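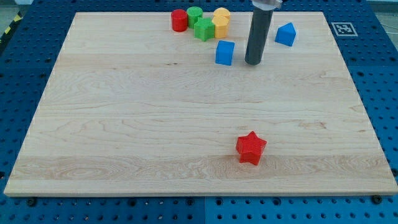

Dristari Tabletop Helper, long-term review
by Rochelle Ngata
4 September 2025

My sister-in-law, Raghda Aoun, has three kids under seven and a living room floor you cross at your own risk. When she heard I was going to spend the end of the summer with a robot arm that is supposed to tidy things up, she asked me one question, and she asked it in the tone of somebody who has stepped on a lot of blocks: can it clean up after supper or can't it? I promised her a straight answer, and I am going to give one, but I'd like to go the long way, if you'll let me, since I had such a good time getting there.

The Dristari is a small arm that bolts to a table. The version I have comes with two tools, a smooth round rod for pushing things and a soft two-finger grip for lifting them. It costs as much as a decent used car, so let's be clear that this is a review for the curious and the hopeful, and for the small shops that might put one on a packing bench. I run a little mending and toy repair business out of a converted garage, which puts me somewhere between the two. I have chores at home and chores at work, and I'd gladly hand over a few of either.

Setup took me most of a day. The arm itself went on in half an hour, and then came the leveling, and the camera, and the printed square marker that has to lie flat on the table where the camera can find it. I bumped that marker with my elbow on the first evening and the arm spent the next several tries pushing at a spot well to the left of everything. Tape yours down. The manual mentions this on page 14, in small type, and it deserves page one.

The job I gave it first was the plainest I could think of. I put out a few wooden-toy-sized blocks in different shapes and colors on a flat board and asked it, in typed words, to bring things together. You write something like "push the blue cube next to the yellow hexagon" and off it goes. I can't tell you how charming this is the first time. My husband came out to see what I was laughing at and stayed until dinner was cold.

So how does it do? With cubes, very nicely. A cube has a flat side, the rod finds the flat side, and the cube goes where it's sent. Cylinders standing on end are nearly as good, though a round side gives the rod very little to hold on to, and if the push is a hair off center the cylinder slips around the tip and you get to watch the arm back up and think it over. Stars are the trouble. Push a star on a point and it spins. Push it in the notch between two points and it travels beautifully, but the arm doesn't always choose the notch, and I have seen it turn one star around and around in place like a dog getting ready to lie down.

The other weak spot is crowding. Blocks in the open are easy. Once four or five of them are bunched up, with one standing partly behind another, the software starts to lose confidence. Two blocks of the same color side by side are the worst of it, and it will sometimes treat the pair as a single odd-shaped thing. A small child sees through that right away. The arm needs you to write "the one at the back," and even then it may nudge the front one first and scatter the group you spent the morning building.

I kept a log at the start, as I do with any tool I plan to review. On my first long day I gave it 20 instructions, and it finished 14 of them without help from me. The other 6 I had to stop or straighten out by hand. I will say that an update arrived partway through my time with it and the pushing got noticeably calmer. It takes smaller bites now, and it corrects itself mid-push where it used to commit and hope.

Next, the grip. Lifting is slower than pushing, and fussier, but it is closer to what most of us mean by a chore. It put spools of thread into a tray for me. It moved clothespins from one dish to another, if they weren't tangled. It could not fold a dish towel in any way I'd accept from a ten-year-old, and it would not attempt a sock at all (the screen just says "no stable grasp found," a phrase we now use around the house for all kinds of things).

For comparison, I also borrowed the Bisus arm for a weekend. The Bisus is quicker and quieter and has a nicer cable arrangement, but it wants you to program each move, and it has no idea what to do if you shift a block by an inch. For a bench where the same part lands in the same place all day long, I'd take the Bisus and not look back. For anything that changes from hour to hour – and what household chore doesn't? – the Dristari is the more useful of the two, even with its muddles. I had hoped to try the Prurine as well, but the wait for one was longer than my patience.

A few smaller things I'd want to know if I were buying. The rod leaves no marks on bare wood that I could find. The power brick runs warm and hums. The arm stops politely when you put your hand in its way, every time I tried it, and I tried it often, because of the kids. Customer service is handled by a company called Suwannarat, and the woman I spoke to stayed on the line while I reset the camera and never once made me feel foolish. The table bolts are an odd size and there are no spares in the box, so please don't do what I did and let one roll under the workbench.

Would I use it in the shop? Yes, for sorting and gathering on a flat surface with decent light, on the kind of afternoon when I'm sitting nearby doing something else and can look over now and then. It is slower than I am at every single thing it does, but it doesn't mind doing them, and I do. I've already asked Dristari what they'd charge to let me keep this one through the holidays.

And Raghda, dear, the answer is no. It can't get down on the floor, for one thing, and for another your kids own far too many stars. Ask me again next September, and in the meantime I'll come over on Sunday and help you pick up.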